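I've been teaching robots by hand for long enough to have opinions about it, and my main one is that we are far too polite about bad demonstrations.

When I started at Silisance, the way you showed an arm a job was you grabbed it by the wrist and dragged it through the motion. Kinesthetic teaching, if you want the proper name. I loved it! You feel the weight, you feel where the joints don't want to go, and you learn pretty fast that your own elbow is a lot more flexible than the robot's. The trouble is that you're standing right there with your arms in the way of everything, and after an hour your shoulders are begging you to stop.

So now most of us drive by remote, and a lot of the practice happens in simulation before anybody touches hardware. Oddur Vestergaard, who sits across from me, thinks this is plain progress. He can collect 200 demonstrations of a pick before lunch and still have time to complain about the coffee.
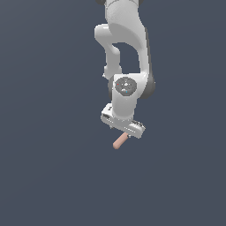

My problem with Oddur's 200 is that I've watched them. In the first few he's careful – he slows down near the object, lines up the fingers, closes. By number 100 he's swooping in from wherever and squeezing as soon as it looks close enough. Then we train on the whole pile and act surprised when the robot swoops too. It learned exactly what he showed it, poor thing.

Dragging the arm by hand never let me get that sloppy (my shoulders saw to it). I'd do seven good ones, stop, and think about the eighth. Kolbrún Dalsgaard ran a comparison in March, my small slow set against a remote set of 449, and mine did better on the odd angles and worse on pretty much everything else. We both claimed victory, of course.

I'm not asking anyone to give up the controllers. They're great, and for anything with two arms I wouldn't want to go back. What I'd like is for people to take breaks, throw out their tired runs, and spend a day every now and then with a hand on the real wrist, pushing it around. Oddur says he'll try it when his current batch is done. He has been saying that for a while.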